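Speaker notes, Gediminas Hunt
Printed tote bags for small shops: ordering your first batch

Slide 1. Good morning. Thank the organisers in Trodley. Mention that I work in sales at Rellska and I have prepared printed bag orders there for 12 years. Ask who has already ordered bags with a logo. Wait for the hands.

Slide 2. The order from Plotia. They wanted 144 cotton bags for their June market. The logo was sent as a small picture copied from their website, and on the bag it would be blurred. We asked for the vector file and this took more time than the printing. Say this slowly, it is the main point of the morning.

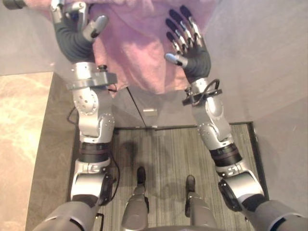 What is the smallest order for screen printing?

With us it is 30 bags in one colour. For fewer bags we use transfer printing, and the price of each bag is higher.

Slide 4. Colours. Every colour in screen printing needs its own screen, and the customer pays for every screen. Huanca went from four colours to one and used the saved money for longer handles. Their last order was 3,260 bags. Pass the two samples to the first row.

Slide 5. The proof. Please read it aloud, also the telephone number. Check the size of the print in centimetres with a ruler on a real bag.

Slide 6. Delivery times. If there is little time left, skip to the price table. Questions until 11.30, then coffee.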